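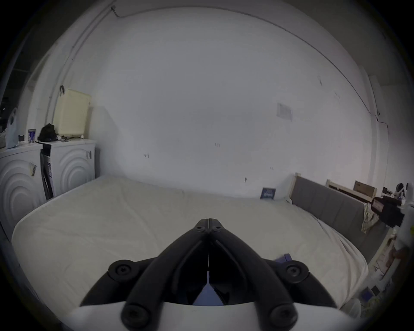

How to Get a Fitted Sheet to Stay Put (and Fold It Afterward)

I grew up in a house where beds were made before breakfast, and I still can't start my day properly with a rumpled one behind me. So when my neighbor Arnulfo Salazar asked me to write down how I keep my sheets smooth, I sat down with a cup of tea and ended up with rather more than he bargained for. Arnulfo, this one's yours, and everybody else is welcome to it too!

What you'll need

A fitted sheet that suits your mattress, a tape measure, and a set of sheet straps if your corners like to wander. A spray bottle of plain water is nice to have but you can do without.

Step 1. Measure the mattress, topper and all

Most of the trouble I see starts right here. People buy by the name on the package – full, queen, king – and forget about depth. Stand your tape measure against the side of the bed and read from the bottom seam to the very top, with your topper or pad in place, then press down a little with your palm and read it again. Go by the taller number and add a couple of inches for tucking. The depth a sheet will fit is usually printed on the back of the package in small letters, near the washing instructions. If your sheet is too shallow, no clever trick is going to save you, and I say this as someone who spent a whole winter getting up at night to tug at one.

Step 2. Find the top and the side

Some sheets have a little tag that says "top or bottom," and bless whoever thought of it. If yours doesn't, look for the care label. On most of mine it goes at the bottom right corner, but makers differ, so check once and then put a small stitch of colored thread in the hem at the foot. I did all of ours in one evening in front of the television and have been grateful ever since.

Step 3. Go corner to corner, on the diagonal

Start at the head of the bed, on whichever side is hardest to reach. Lift the mattress corner and pull the pocket well underneath, a good hand's width. Now walk around to the opposite corner at the foot and do that one. Then the other two, in any order you like. Going diagonally spreads the pull across the whole sheet, so your last corner doesn't turn into a wrestling match.

Step 4. Smooth from the middle out

Lay both forearms flat in the center and sweep toward the edges. When you get a ridge of extra fabric along one side, lift the mattress edge there and draw the slack under with your fingers. For stubborn creases, mist lightly with water, smooth with your hand, and leave the bed open until it's dry. Please do wait for it to dry – a damp bed under a heavy comforter is no fun for anyone.

Step 5. Add straps if you need them

If a corner still pops off, clip a strap across the underside of each one, a few inches in from the point. Snug is plenty. Pull them as tight as they'll go and you'll wear out the elastic in no time.

Step 6. Folding it for the closet

My friend Anayeli Carrillo taught me this over the phone, which took a while. Hold the sheet inside out, lengthwise, with one hand in each of two corners. Bring your right hand to your left and flip that corner over, so one pocket sits inside the other. Run your free hand down the edge, find the next corner and tuck it in, then do the same with the last. Lay the whole thing on the bed, fold the elastic edge inward until you have something like a rectangle, and fold in thirds both ways. Mine come out a bit lumpy in the middle and they stack just fine.

A few words on washing

Wash sheets by themselves when you can, since towels love to roll themselves up inside the pockets. Shake each sheet out before it goes in the dryer, use medium heat, and stop the machine halfway through to untangle things. Take them out while they're still warm and put them straight on the bed if it's free. Skip the fabric softener if your elastic is already getting tired.

Flat sheets and hospital corners I'll save for another page, as my tea has gone cold.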